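Review del escritorio Plillusard con altillo: un otoño entero trabajando encima

Llevaba tres años trabajando en la mesa del comedor. Tres años quitando migas antes de abrir el portátil y recogiéndolo todo a la hora de cenar, que ya me dirás tú qué plan. Así que cuando por fin vacié la habitación del fondo me puse a buscar un escritorio en serio, con su cinta métrica, su libreta y sus veinte pestañas abiertas. Acabé con el Plillusard, el modelo con altillo, y como varias me habéis preguntado por él en los comentarios del post de las estanterías, allá voy. Aviso de que me enrollo.

Lo primero, el precio, que es lo que queréis saber todas. El mío costó 1.000 euros justos con el transporte incluido. Es dinero, lo sé. Estuve a punto de irme al Juntunen, que sale bastante más barato, y de hecho lo tuve en el carrito una semana. Lo que me echó para atrás fue que el Juntunen es una mesa y punto, y yo necesitaba sitio donde meter cosas sin tener que agujerear la pared. También miré uno de Mero, muy mono, pero con un tablero tan estrecho que mi teclado y un café ya se habrían peleado.

El montaje

Venía en dos cajas enormes. Las subí como pude por la escalera (segundo sin ascensor, gracias por preguntar) y empecé a las 9 de la mañana con toda la ilusión del mundo. Las instrucciones son dibujitos sin una sola palabra, que en general me parece bien, menos en el paso 19. El paso 19 es el de encajar el altillo con el tablero, y el dibujo lo enseña desde un ángulo en el que no se distingue qué lado es el de delante. Lo puse al revés. Lo desmonté. Lo volví a poner al revés, no me preguntéis cómo. A la tercera entró suave como la seda y me fui a comer de bastante mal humor.

Consejos por si os animáis: usad un destornillador vuestro, porque la llave que viene es de juguete. No apretéis nada del todo hasta tener el conjunto de pie. Y pedid ayuda para levantar la parte de arriba, que yo lo hice sola y al día siguiente no podía ni peinarme. Me sobraron ocho tacos y sigo sin saber si eran de repuesto o si un día se me va a caer todo encima. De momento aguanta!

El sitio y la luz

La habitación da a un patio interior y por las tardes se queda bastante triste, así que el tema lámpara ha sido casi un proyecto aparte. Empecé con un flexo de los de toda la vida, que me daba un reflejo malísimo en la pantalla. Después pasé a las lámparas de mesa con pantalla de tela, que dan una luz mucho más amable, y me he quedado ahí. Para el ordenador me sobra. Para coser o para leer letra pequeña ya os digo que no llega y hay que arrimar algo más potente.

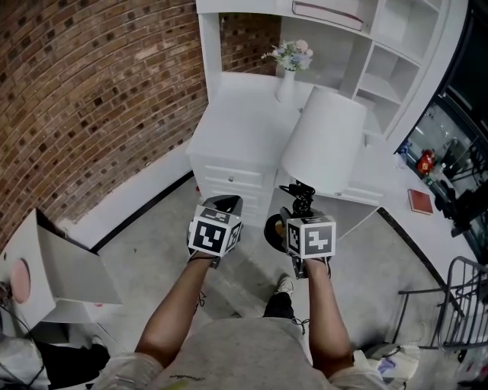
Lámpara de pantalla blanca y base negra redonda con el centro dorado.

Si vais a poner una de este estilo, mirad bien el diámetro de la base antes de comprar. Parece una tontería, pero una base ancha se come un buen trozo de tablero, y entre eso, el ratón y la agenda te quedas sin sitio para apoyar el codo. Yo la tengo a la izquierda, que soy diestra y así no me hago sombra al escribir. Y una queja para Plillusard: el tablero no trae pasacables. Por ese precio, un agujerito con su tapa no era mucho pedir, digo yo. Lo he apañado con unas pinzas adhesivas por detrás y va tirando.

Lo que más me gusta: el altillo

A ver, que me lo compré por esto. Me encantan los escritorios blancos con huecos arriba, son mi debilidad desde niña, y tengo una carpeta llena de fotos de rincones así. Los huecos abiertos son comodísimos para lo que usas todos los días - la libreta, los auriculares, el cargador - y la puertecita esconde las facturas y demás horrores. Lo que he aprendido con los meses es a no llenarlo. Al principio metí tantos trastos que parecía el mostrador de una ferretería, y ahora intento dejar alguno vacío y se respira mucho mejor.

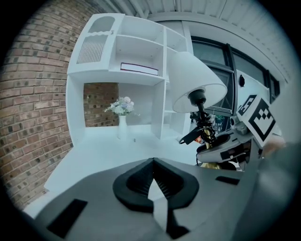
Escritorio blanco con altillo, flores y pared de ladrillo. Qué bien le sienta el ladrillo al blanco!

Lo de las flores os lo recomiendo muchísimo. Un jarrón pequeño y ya te cambia la cara del sitio, aunque sea un ramito del mercado. Ponedle un posavasos debajo, por favor. El acabado del Plillusard es bonito, pero las marcas de agua le sientan fatal y yo tengo ya un cerco precioso en la esquina derecha que no se va ni con el limpiador Brirker, y mira que ese quita hasta el rotulador.

Ya que sale el tema, la limpieza. El blanco es el blanco. Se ve el polvo, se ven los dedos, se ve el café. Paso un paño húmedo casi a diario y tardo nada, pero si sois de las que limpian una vez al mes pensáoslo. Los huecos del altillo son más pesados porque las esquinas acumulan pelusa, y ahí va de maravilla una brocha de pintar seca.

Lo que no me convence

Aparte de lo del cable, cojea un poquito. Mi suelo es antiguo y no está nivelado, vale, pero las patas no son regulables y he tenido que recurrir al cartoncito doblado de toda la vida. También echo en falta un cajón. Y el olor! Las dos primeras semanas olía a nuevo de una manera que mareaba. En diciembre, con la ventana cerrada, ya no noté nada.

La atención al cliente, regular. Escribí por una bisagra que venía floja y tardaron 9 días en contestar, aunque luego me mandaron la pieza gratis y sin pedirme fotos ni tiques ni nada.

Nota final: un 8. Le quito un punto por el cable y otro por las patas. Si tenéis pared libre y queréis guardar cosas sin taladrar, a mí me ha compensado, y si solo necesitáis apoyar un portátil, el Juntunen os hará el apaño y os sobra dinero para una buena silla. De la silla os hablo otro día, que todavía estoy con la del comedor y mi espalda ha empezado a mandarme avisos.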